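# Part-time packers and sorters wanted

Zumell is hiring for the small-goods tables at our Prilleo building. The work is sorting mixed household and personal items, such as jars, tubes and other small things, and putting them into cardboard boxes for storage or shipping. 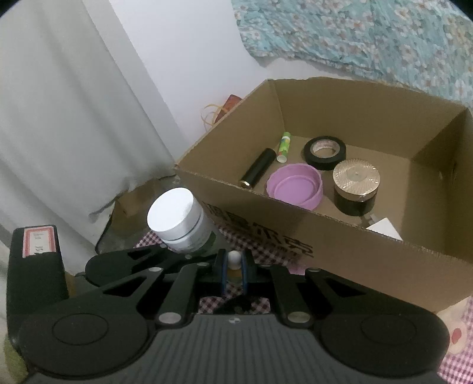 We have 11 openings. No experience is needed and training is paid.

**What you will do**

- Empty incoming boxes and sort the contents by type
- Check that screw-top lids are closed all the way before a jar goes in a box
- Pack small items so they don't roll or knock together
- Reuse boxes when the walls are sound. A frayed top edge is fine, a split corner is not
- Lay a clean cloth on your table at the start of each shift and fold it away at the end

**Hours and pay**

Shifts are four hours, morning or afternoon, up to 30 hours a week. Pay is by the hour, every two weeks. The rate is the same for both shifts and will be given to you in writing before you start. The current order is from Ahuja and runs through March. We expect to keep most of the crew after that but can't promise it.

**What we ask**

- You are 18 or older and allowed to work in the US
- You can stand or sit at a table for two hours between breaks
- You can lift a full box, usually under 20 pounds
- You can read a short packing list in English. Some boxes have Chinese printing on them, and you don't need to read it

Long hair should be tied back. Gloves are supplied in three sizes. Parking behind the building is free, and the number 41 bus stops across the street.

**How to apply**

Come to the front desk and fill out a one-page form, or leave a note there for Costel Hodžić with your name, phone number and the shift you want. Please say if you have packed for us before. We reply to everyone within a week. Applications opened Jun 13, 2025 and stay open until the places are filled.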